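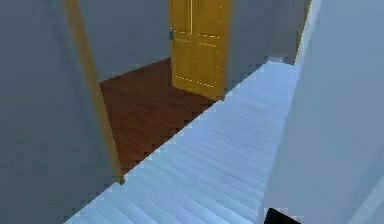

Housing authority Vendthorpe will change how it replaces interior flooring in its occupied apartments, ending a practice under which each room was treated as a separate job. Starting in March, work orders will cover every floor surface that meets at a doorway, along with the trim on both sides of the opening. The authority's maintenance division said most of its repeat repair calls on flooring come from these junctions. A dark reddish-brown plank floor running up to a pale floor beside a wooden door trim is a typical case: two materials, two installation dates in the records, and until now two separate budgets.

The change affects 4,000 apartments in the Larnow and Farkine districts. Buildings are scheduled by age, with the oldest blocks in Larnow first. Single-family units owned by the authority are not included and will stay under the existing rules until their own survey is finished.

Under the old procedure, a contractor was paid by floor area and by room. Door openings were assigned to whichever room was being worked on, and the junction with the next room was listed as an extra. In practice the extra was often left off the order. The contractor finished the new floor at the door line and the joint was closed later by the building's own maintenance staff, using whatever strip was in stock. A review of closed work orders in Farkine found 47 different strip products in use, several of them no longer made.

The new specification reduces that list to four profiles, chosen by the height difference between the two floors and by whether either floor needs room to expand. Plank floors that are not glued down must keep a gap at the opening, and the strip may be fixed to one side of it only. Fixing a strip through both floors is now listed as a defect. Where the height difference is greater than the widest profile can cover, the contractor must stop and request a site decision before laying the last row.

Trim is covered in a separate section. Door casings may no longer be notched in place with a hand saw to fit over an existing floor. They are to be undercut with a jamb saw set to the height of the new material, or removed and refitted. Casings that were shortened during earlier work will be replaced if the gap at the foot is larger than the allowance in the specification. The division expects this to be the most expensive part of the change in Larnow, where many openings have been refloored more than once and the casings trimmed each time.

Maeng, the contractor for both districts, has already worked to the new document in a trial building in Farkine. The trial covered 40 apartments and ran from September to January. Time per apartment went up, mainly because furniture had to be moved out of two rooms instead of one. The number of return visits went down, and the authority counted the trial as cheaper overall once those visits were included -- although the figures do not cover the cost of storing tenants' furniture, which was charged to a different account.

Tenants will notice a difference in scheduling. Notices will be sent 26 days before work starts, and will name every room affected, including rooms where only the strip or the trim is being changed. Both sides of an opening have to be clear of furniture and rugs by 8 a.m. on the first day. Adhesives used at the junction need to cure overnight, so a doorway may be closed to wheeled items such as walkers and carts until the next morning. Tenants who use a wheelchair can ask for the work to be done in two stages, with one route kept open, or for a temporary unit in the same building if one is free.

The specification also changes record keeping. Each opening will get its own entry in the maintenance database, with the material on each side, the profile used and the month of installation. Previously the database held one flooring entry per room and nothing for the doorway. Existing entries will be filled in as buildings come up on the schedule, so the records for Farkine will remain incomplete for longer than those for Larnow.

Kitchens and bathrooms follow the same rules with one exception. Where a waterproof layer ends at the door, the strip must be bonded and not screwed, and the joint has to be inspected before the strip goes on. Inspection requests should be submitted through the Vendthorpe contractor portal by noon on the day before the joint is ready.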